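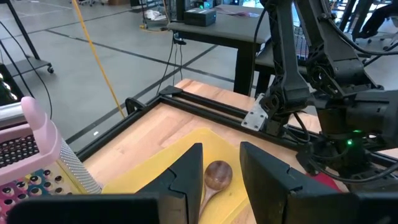 Wooden spoon on the cutting board, box grater to the left.

Keeping a recipe blog tidy when you do all of it from the kitchen

I've been running my little recipe site since before my kitchen had a decent oven, and the question I get most often these days has nothing to do with bread. It's from other home cooks who started a blog, piled a few years of posts into it and now can't find anything. So this page is my housekeeping tips, the site kind. Same idea as cleaning out the spice drawer, really, only you sit down for it.

I have 489 recipes up at the moment. I know the number because the dashboard shows it to me every time I log in, and for a long time it made me feel a bit ill.

Start with categories, and have fewer of them

When I began I made a new category every time I cooked something that felt new. I had one for soups, one for stews, one for "soups and stews" (I have no idea) and one called Granach that held two posts about a cheese my aunt used to mail me. Readers were landing on pages with a single recipe on them and leaving again, and I can't blame them!

Write your categories out on paper first. Mine came down to breakfast, soups, mains, sides, baking, sweets and preserves. Everything else became a tag. If you merge two categories in WordPress, move the posts before you delete the old one, otherwise they drop into your default category and you get to sort them twice. I sorted them twice.

Old category addresses will break when you do this, so put a redirect in for each one. There are free plugins for it. Keep a text file of what you pointed where, and keep it somewhere other than the laptop you spill things on.

Tags are for the way people shop

My friend Kirstin Lindsay got me onto this one. She looks in her fridge, sees half a cabbage and types "cabbage" into the search box. She has never once in her life searched for "rustic." So I went through and threw out all the mood words and tagged by main ingredient, plus a handful for equipment like slow cooker or sheet pan. It took me most of July and a lot of coffee, but search got so much better that I stopped getting the "do you have anything with leeks" emails — and I do miss those a little.

Pick singular or plural and stick with it. I had "egg" and "eggs" as two separate tags for years.

Shrink your photos before you upload them

I used to upload straight off the camera, enormous files, and let the site squash them down on the page. They look the same but the phone on the other end still has to fetch more than it needs, and plenty of people are reading with one hand over a hot pan on weak kitchen wifi. Now I resize everything on my own machine first and try to keep each picture under 200 KB. For a recipe page that's plenty.

Name the file before it goes up, too. "lentil-soup-bowl" is something you can find again in the media library. And fill in the alt text while you're in there. I do mine at the same time as the file name or it never happens.

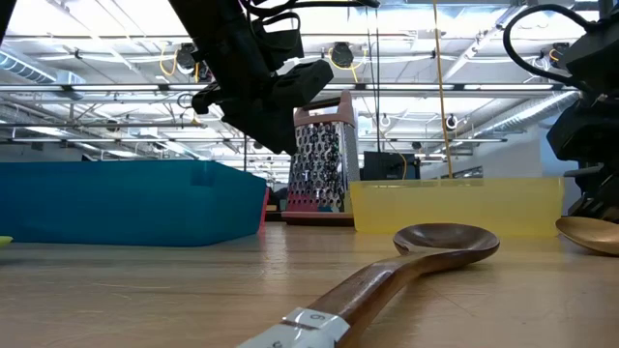

Do I need a paid theme to run a recipe blog?
A free one will do fine for most of us, as long as it's still getting updates and the text is big enough to read from across the counter.

Go easy on plugins

At my worst I had a plugin for snow. Actual falling snow, on a page about barbecue ribs, because I forgot to switch it off. Once or twice a year I go down the list and ask what each one does, and if I can't answer I deactivate it, leave it a week, then delete it if nothing has gone funny. Deactivating alone leaves the files sitting there, and those still want updating.

One thing I would keep is a recipe card plugin, and choose it carefully! Your ingredients and method live inside it, and moving to a different one later can be miserable. Before you commit, find out whether it exports. I moved mine in batches on an old test copy of the site that I call Vadholm, and even so I lost the oven temperatures on the flatbreads.

Back up like you freeze stock

Small batches, labeled, more than one shelf. My host makes a backup every night, which is lovely, but I also download one of my own each month and put it on an external drive. A full backup means the database and the uploads folder both. The database has your words in it and the uploads folder has your pictures, and one without the other is half a dinner. Then restore it somewhere once, just to see that you can. My first try at that was a whole evening of error messages, and I was very glad to be having it on a test copy.

Comments

I had 766 comments waiting for approval the spring I finally looked, nearly all of them spam, with a few sweet ones buried in there, including Niall Laing very politely telling me I'd left the flour out of a cake. Set comments to close on posts older than you care to watch, or turn on a spam filter and check the queue while something simmers. I check mine when I put the rice on.

If you spot a mistake in an old recipe, fix it in the recipe and add a short line at the bottom saying what changed. People print these things and stick them on the fridge.

Next on my own list is the preserves section, where I still have three jam posts with the sugar in cups and one in grams.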